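**Rarance Bench Kit by Mikent**
Pick-and-place starter set for a home bench or a shared shop. $700, ships in one carton.

If you've been meaning to put an arm on your bench for ages and keep getting stuck on everything that goes around the arm, this is the kit we made for you (and, to be fair, for ourselves, because we were tired of building the same setup over and over). The Rarance Bench Kit is the part between "I own a robot arm" and "my robot arm does something." You get the parallel gripper, the finger blanks, the wrist camera mount, the overhead camera mount, the wiring, and a practice set to learn on. The arm, table, and shelving are up to you.

The practice set is the bit people smile at when they open the carton. It's two plastic plates and a handful of big toy bricks, the chunky kind made for small hands, and we've tried a lot of things before settling on them. They have flat sides to grab, they're cheap to replace, and they forgive a beginner's finger settings in a way that a steel bolt never will. We like to begin with a brick on each plate and plenty of bare table in between. 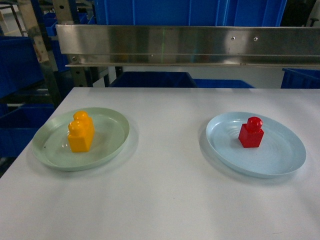
Do I need the plates at all, or can I just tape two squares on the table? You can use tape, and plenty of folks do! The rim does teach you something, though. A gripper that comes down at a lazy angle will find the rim long before it finds the brick, and you'd much rather learn that with a plastic plate than with a tray of something you care about.

**From the table to the bins**

Once plate work feels easy, most people want to move on to bins, and so did we. At the Vosau workshop we use plain blue storage bins on a rack, which is about as ordinary as storage gets. Bins are harder than they look. The walls are tall, the plastic is shiny, and a piece that has ended up close to the wall can be very nearly out of sight from where the wrist camera sits. Please give yourself a whole evening for this stage and don't rush it.

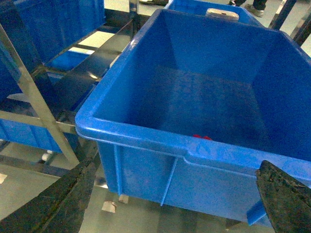

The comment we hear most at this point came in again last September, that the wrist camera ought to be enough by itself and the overhead mount is one more thing to bolt down. We understand the feeling, we really do. Try it both ways on your own bench and see. Our own habit is to let the overhead camera choose the piece and the wrist camera handle the last little stretch, and if you only have room for one, start with the wrist.

A few words about glare, which will visit you sooner or later. Glossy bins and glossy bricks both throw bright spots back at the camera under ceiling lights, and the rounded tops are the worst for it. Turn the exposure down before you start fiddling with anything else. Moving a lamp a foot to one side has saved us more time than any setting in the menu.
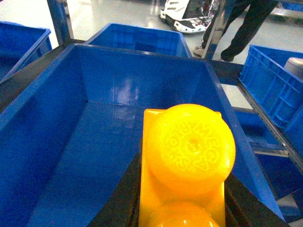
**Eusebio Prieto**
Bench kits and customer builds, Mikent

I put these kits together and I answer the mail, so if you write in, you'll be getting me. I'd love to hear what you're building, even if it's only half built and held on with clamps (mine was, for a good long while).

**What's in the carton**

- Parallel gripper with toothed rack drive
- 16 finger blanks, ready to trim or drill
- Wrist camera mount and overhead camera mount (cameras sold separately)
- Arm cable, plus clips
- Two plates and a bag of toy bricks
- Printed setup booklet

**Good to know before you order**

The overhead mount wants to sit 356 mm or more above your tallest plate or tray, so measure your bench first if there's a shelf over it. Leave the arm cable a generous loop at the wrist. Everybody pulls it tight the first time to make it look tidy, and then the wrist turns and the plug pops out, and off we go hunting for the fault in the software.

For the first grab, open the jaws wide, come straight down over the brick, and stop there to have a look before you close them.

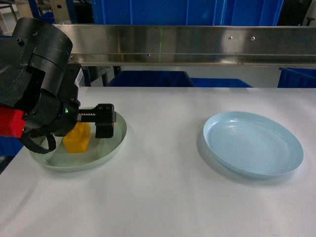
Then close slowly, lift an inch or so, and set it back down in the same plate. Do that until it bores you, and only then carry the brick across to the other plate. The finger blanks are made for us by Belhaj, and we replace them free for the first 3000 cycles if the faces wear down, so please don't be shy about practicing.

Spare finger blanks, extra brick bags, and replacement cables are all listed under Rarance Parts. Shared workshops ordering two or more kits can write to Eusebio for a combined shipping price.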